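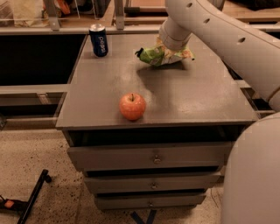 An apple, a Pepsi can and a snack bag on the cabinet top, with the arm down at the bag.

Grellitari is a student robotics club, and I've been in it long enough that I ended up writing this page (hi!). We teach a robot arm to handle groceries, mostly the kind you'd find in a vending machine plus whatever fruit is around.

History

Kenji Park and Lindiwe Masilela started the club one November as a spin-off of the Cedus design class. The name comes from a typo on the first sign-up sheet, and we liked it too much to fix it.

The snack task

This is our main project. The arm has to pick up one named item and leave its neighbors alone. Cans are pretty easy. Apples roll if you nudge them, and bags are the worst, because they crumple differently every single time! We logged 1082 tries last season and 785 of them counted as clean pickups. Nisreen Hakim keeps the log and is very strict about "clean."

Competition

We take the task to Jerkport, a small student meet where each team gets three rounds. Our best score so far is 343, from the year Shoshana Fitzsimmons rewrote the grasp code the night before.

See also: Cedus, Jerkport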